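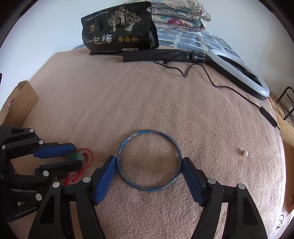 Figure 3. View from the wrist camera of the right hand-held gripper at the moment of finger placement on a bangle. A second gripper is visible at left.

4.2 Contact timing for thin rigid objects

The planner described in Section 3 treats a grasp as a pair of fingertip targets and a closing command. For boxes and bottles this is sufficient, as the fingers can close along a straight line and the object will center itself between the pads. Thin objects lying flat on a soft surface behave differently. The bangle in Figure 3 offers a low contact edge on each side, and the blanket beneath it yields under load. If the fingertips arrive too high, the pads ride over the rim. If they arrive too low, they press into the fabric and the closing motion gathers cloth together with the object.

We therefore split the grasp into two phases. In the approach phase, the policy outputs a fingertip pose relative to the estimated rim of the object and holds the opening width fixed. In the closing phase, the pose is frozen apart from a height correction, and only the width changes. The switch between phases is a learned binary signal, trained on the frame at which the demonstrator begins to close the fingers. Labels for this frame were extracted from the recorded opening width with a threshold detector and then checked by hand by the second author. The detector fired early in sequences where the demonstrator adjusted the opening before reaching the object, and these labels were moved to the correct frame.

Rim estimation uses the wrist image only. We fit an ellipse to the segmented outline and keep the two points where the closing axis crosses it. The outline is often incomplete. On worn surfaces such as that of the bangle, pale patches on the band can fall close in brightness to the blanket, and the segmentation breaks along those arcs. The fit tolerates such gaps as long as both crossing points lie on visible parts of the outline. When one of them does not, the missing point is taken from the fitted curve and its position variance is raised, which slows the approach.

4.3 Clutter and the second gripper

The training set for this task contains 300 demonstrations, stored in the Busano format and replayed through the Trustik simulator for consistency checks. No effort was made to clear the surface before recording. Small items such as the pearl earring to the right of the bangle are close enough to matter for the closing path, and larger ones such as the snack package and the ring light occupy the upper part of the image, where they affect the visual encoder but not the motion.

Early versions of the encoder attended strongly to the other gripper. Its pads are the same color as those of the gripper in use, and in Figure 3 the color match extends to the target itself, as both pads and bangle are blue. A policy conditioned on raw image features placed its approach target on the wrong pad in 20 of the held-out sequences. Masking the fingers of both grippers before encoding removed this failure. The mask for the near gripper is computed from the linkage geometry and the measured opening width. The mask for the far gripper is computed from its tracked pose, which adds one frame of delay. Objects close to the far fingers, such as the jade pendant and its red cord, may be partly hidden by this mask. We accept the loss, as the two hands are assigned separate targets by the Flilter scheduler and each policy receives its own image.

Planning runs at a fixed rate on one machine, with the two arms sharing a collision model. The height correction in the closing phase is bounded at 2 mm. Larger bounds were tested by P. Suvarna and led to oscillation on soft surfaces, where the fabric rebounds after first contact and the controller reads the rebound as an error in its own height estimate. A damping term reduced the oscillation but delayed closing, and it was left out of the final controller.

Correspondence: Prakash Suvarna and Ro-un Ok, Boyer Laboratory. All rights reserved. Back to top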